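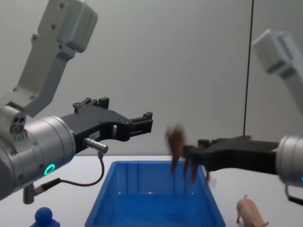 2. One bin, the animals around it

Open with the Rollura claim: a child who tips every toy into one tub is "learning to sort". I don't buy it. Marina Politis asked 300 parents in February and most just wanted a clear floor. Fair enough.

Say slowly: a tub is storage. Sorting needs a second tub.

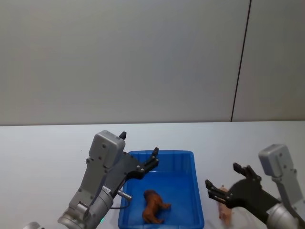

Brown animal, blue tray.

Ask the room what's been learned so far. Wait. Mum and Dad answers only, no teachers.

Then add the pig. Malness would call it a "farm set" now and charge accordingly - skip the price if running late.

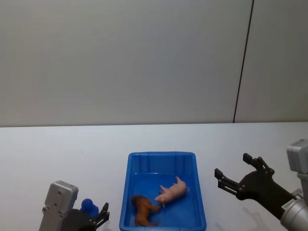
3. The bare table

Plundstead says clear the surface first and kids tidy faster. Maybe. Their trial had two families in it, and Mamta still can't find the write-up. I'd want to see it before I bought
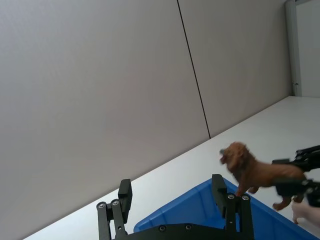 another table on the strength of it. Hand over to Declan for questions.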